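Library > Textiles for Everyday Life > Chapter 2

Chapter 2: Fabrics Full of Holes

Pick up almost any cloth in your house and hold it to a window. A bedsheet glows a little. A pair of jeans blocks nearly everything. Then try a piece of netting, and the whole street shows through! Mesh is cloth in which the gaps matter as much as the yarn, and we think it's one of the best fabrics to begin with - you can see how it's made with a cheap magnifying glass.
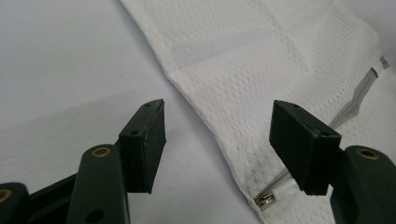

2.1 Knotted, Knitted, Woven

Old fishing nets were tied by hand, one knot at a time. Most mesh sold now is knitted by machine, with loops that lock into each other so a small snag doesn't always run. Woven mesh is flatter and stiffer, and window screens are a good place to find it. In the Guthrie exercise at the end of this chapter you'll sort 17 swatches into these groups by touch alone (it's harder than it sounds, and great fun).

A zipped mesh laundry bag puts the idea to work. Water and soap pass through the netting while the clothes stay inside.
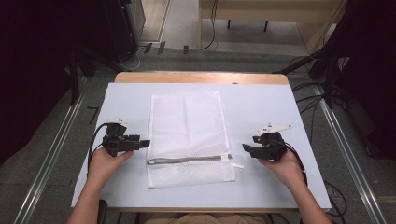 Hole size is the next thing to think about. Fine netting holds back more lint but slows the water down, and coarse netting lets a bra hook poke right out. Keep both in mind as you start Section 2.2, where we measure openings with a ruler and a lamp.

Comments

jinamix: Did the swatch sorting with my class in July. They loved it!

Plolturik: Is there an answer key for 2.1?

brisero: Please add crochet - it's mostly holes too.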